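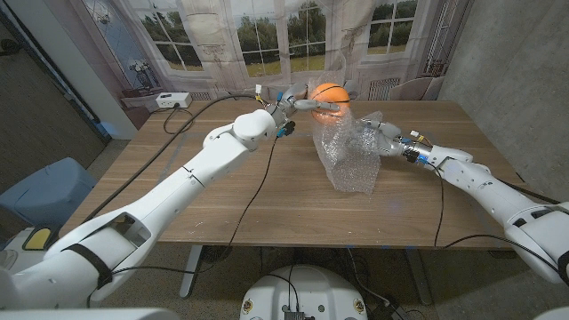 Page last changed: July 2025

**Ticket 2049** – Left hand drops off the bus during two-arm ball and bag runs
**Site:** Abou Jaoude, table cell
**Hand controller:** Rullik, both sides
**Support:** Ekaten service desk
**Owner:** Abla Haddadin
**Status:** Fix in place, rules changed, one item still open

## Original report

Left hand stops answering in the middle of a run. The arm holds its position and the fingers stay where they were. The operator screen shows fault 87 (hand communication lost). The right side keeps going until the operator stops it.

It happens with the basketball and the bubble-wrap bag on the table, usually when the left arm reaches across toward the middle. Pushing the plug at the wrist back in clears it for a while. Cycling the power also clears it. We have been doing the first one more often than the second, and that is partly why this ticket got longer than it needed to be.

Requested from Ekaten: replacement hand controller, or a way to make the fault go away by itself.

## First reply from the service desk

Please don't swap the controller yet. Fault 87 says the controller stopped hearing from the hand. It doesn't say which end is bad. Send the following first:

- the event log from the run before the fault and from the run with the fault
- the watchdog setting for each hand
- where the cable goes after it leaves the wrist
- whether anybody touches the cable or the hand between the fault and the restart

We also need a plain answer on how the plug is being pushed back in. If a person's hand is at the wrist while the motors are on, stop running the cell until that has been sorted out. That part is more urgent than the fault.

## Site answer

Watchdog is 400 ms on both hands. That is what it was set to at installation and the log agrees.

On the plug: yes, it has been pushed in with the arm holding position and the motors on. The arm doesn't move during this, so it was treated as parked. The stop button was within reach. There was no written rule for it either way. The start-up sheet covers turning on and turning off, and has nothing on what to do in between.

Runs are stopped until we have a rule.

## Cable check

Done with the supply off and the arms lowered.

The left wrist has two runs of cable to look at. One is a long black cable that comes from the left side of the table and loops across the back of the tabletop to the wrist. The other is thinner. It hangs from the wrist, goes over the front edge of the table and drops below. The right wrist also has a black cable hanging past the front edge.

Moving the left arm by hand to the middle of the table made the thin cable drag against the edge. With the arm a little farther over, the cable went tight. We held it there and flexed the plug gently with a meter on the line. The reading broke up. With the same flexing and the cable slack, it stayed steady.

Swapped the thin cable for a spare. Same result when tight, fine when slack. So the cable itself isn't the main problem, though the old one has a flattened spot in the jacket and has been thrown out so it doesn't find its way back to the drawer.

The right side could not be made to fail in the same way. It has more slack at the positions we use. We are treating it the same anyway.

## Things that were tried and did not help

**Longer watchdog.** Somebody raised the left one before the ticket was opened and then put it back. The log shows the change. It made the fault rarer and it also meant the arm went on longer with a hand that wasn't answering. Leave it at 400 ms. Changing a watchdog to get past a fault now needs the cell owner's sign-off and a line in the log.

**Automatic restart.** Tested on the Cosen bench setup, with no load in the hand. The hand came back, but it came back with the fingers opening to their start position. With something held between two hands that means a drop, and with a person nearby it means movement they weren't expecting. Turned off again. It stays off on both sides.

**Tape over the plug.** It held the plug in and did nothing about the pull on the wires behind it. Removed. Tape also hid the plug from view, so a half-seated plug looked the same as a good one.

**Lower arm speed.** No change. The fault goes with position, and slow runs reach the same position as fast ones.

## Fix

The thin cable on the left was given a service loop at the forearm and a clamp on either side of it, so any pull lands on the clamp and the plug stays out of it. Both arms now get moved by hand through the whole working area with the supply off before the first run of a session. If a cable goes tight anywhere, the session doesn't start.

After that we ran the ball and bag task with the left arm going to its farthest position every time. No fault 87 in the log. The clamp position was then marked on the cable with a paint pen, so a slipped clamp can be seen without measuring.

The front edge of the table was left as it is. We talked about a rolled edge guard, and Ekaten's view was that a guard would make the rubbing gentler and would make it easier to ignore. If the cable is touching the edge hard enough to need a guard, it is routed wrong. 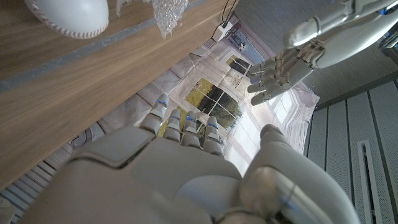 The other half of the ticket is the rules. Most of the discussion went there, and the version below is the one now hanging by the cell. It replaces the start-up sheet from February.

### Rules for the table cell

1. **Holding position is not parked.** If the motors are on, the arm can move. This applies when the screen shows a fault and also when it shows nothing at all.
2. **No hands between the robot hands with the motors on.** Dropped objects stay where they land until the motors are off. That covers the floor in front of the table as well as the tabletop, as the arms reach down past the edge.
3. **Lights on the hand tell you nothing about whether it's safe.** A hand can be lit and not answering, or dark and about to come back. Go by the motor supply switch.
4. **After any communication fault, stop both arms.** The right side carrying on alone is how the bag got pulled off the table. A fault on one hand must now stop both sides. Check this at the start of each session by pulling the test connector at the module, never the one at the wrist.
5. **Support the arm before cutting motor power if it is raised.** Lower it with the jog control first if it still responds. If it doesn't, one person stays at the switch, another holds the arm from the outside, and only then is the power cut.
6. **Plugs are seated with the supply off.** No exceptions for quick ones.
7. **Chairs and bags go outside the taped line before power on.** Cables on the floor go under the table or along the wall.
8. **Power strips don't stay on the tabletop.** (Open item, see below.)
9. **Write the fault down before clearing it.** Fault number, which hand, what it was holding, and where the arm was.

### Comments on the rules

*From the operators:* Rule 5 needs two people and we often have one. What do we do when we're alone?

*Abla Haddadin:* Then you don't run with both arms. Single-arm runs below shoulder height are okay alone, with the other arm parked and its supply off. I know this slows down the evening sessions. I looked for a way to keep them as they were and did not find one I would sign.

*From the operators:* Rule 4 says pull the test connector each session. Won't that wear it out?

*Ekaten service desk:* In time, yes. It is a cheap part and it is meant to be replaced. Keep a spare with the cell and change it when it starts to feel loose. The connector at the wrist is neither cheap nor easy to reach, so please keep the test away from it.

*From the operators:* Can a light ball be taken out of the hand with the motors on if the arm is in slow mode? It weighs next to nothing.

*Abla Haddadin:* No. The weight of the ball isn't what could hurt you. Your fingers would be next to fingers that close.

*Ekaten service desk:* Agree. Slow mode limits the arm. On this controller it does not limit the hand at all, and the manual page that suggests otherwise is for an older model. We have asked for the wording to be changed.

## Settings as left

- Watchdog, both hands: 400 ms
- Automatic restart: off, both hands
- Linked stop: on, both directions
- Grip profile: 2, both hands
- Left thin cable: new, with service loop and clamps
- Right cable: original, clamp added

If you find any of these different, don't correct them quietly. Put a note in this ticket first with the value you found, then change it back.

## Still open

The power strip on the back corner of the table is to be moved. It sits inside the area the left arm can reach, and the long cable passes over the back of the table on its way to the wrist. A bracket for the table leg is on order. Until it is fitted, the left arm has a software limit that keeps it away from that corner, and the limit has been checked by jogging slowly up to it from the front and from the side.

When the bracket is in, repeat the cable check by hand on both arms, as the strip's new place will change how the cords run. The software limit stays until Ekaten has seen the result of that check. Abla will add it here and close the ticket.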